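Toy burgers and other treasures

August, just gone 9 pm, tea going cold beside me
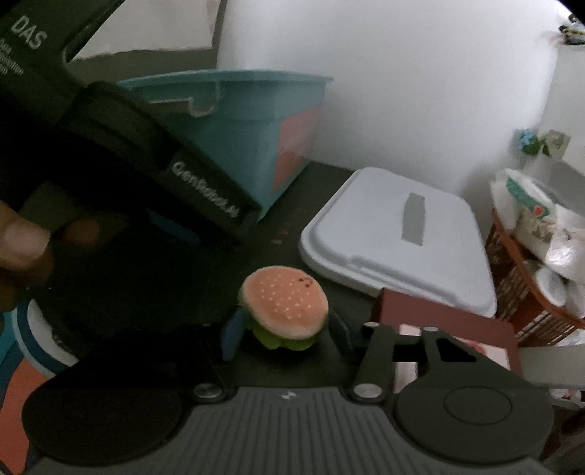 The famous burger, with the blue bucket behind it.

So the great toy sort-out has finally begun! I've been putting it off since we moved into the flat on Gronberg Street, and this morning I told myself I'd do one hour and then stop for lunch. Three and a half hours later I was still at the dark table with a sore back and a cheese sandwich I'd forgotten to eat.

The burger is my favourite thing out of the whole lot. It's got a little peachy bun with white specks on it for the sesame seeds, and a bit of green lettuce poking out underneath, and it's so cheerful I wanted to put it on my own shelf and never mention it again. Parveen says it came with a milkshake and a hot dog. I have seen neither. They're probably still down the back of her old couch, which went to the tip in Rarkgate, so farewell to them.

The blue bucket with the salmon-pink bit on the side is staying too. I had it down for the charity shop, and then Shagufta rang at lunch and reminded me we're doing the beach in January with all the kids, and what's a beach without a bucket? Back on the table it went. This is exactly how I ended up with so much stuff in the first place.

Branislav came by at 2 to pick up the puzzles and stayed for coffee (two coffees, and the last of the ginger biscuits). He did a jigsaw on the floor to check it was complete - 100 pieces on the box, and he got all the way to the end with one bit of sky missing. He was so put out about it! I told him to take it anyway and he wouldn't. It's in the hallway now, being nobody's.

I still haven't decided about the wicker basket. It's crammed with plastic bags, the ones with the green and red pattern, and I keep adding to it every time I do a shop. Mum did the same thing with a drawer and we all teased her for it. I could get rid of half of them and never notice, but then the bin needs lining and I feel very clever for having kept them. Tomorrow's problem.

Bought 6 tubs with lids from Marwat on the way back from the post office, $138 with the shelf liner and a lamp I hadn't planned on. The lamp is lovely though, a mustard colour, and I've got it on beside me now. I'm going to have one tub for play food, one for cars, one for the animals and then see what's left. Labels if I can find the marker.

Krishnamoorthy wants the play kitchen for his two, so I have to measure it before he borrows the trailer. Also need to ring the dentist, and get milk. Burger is on the windowsill by my bed for tonight, just till its tub is ready.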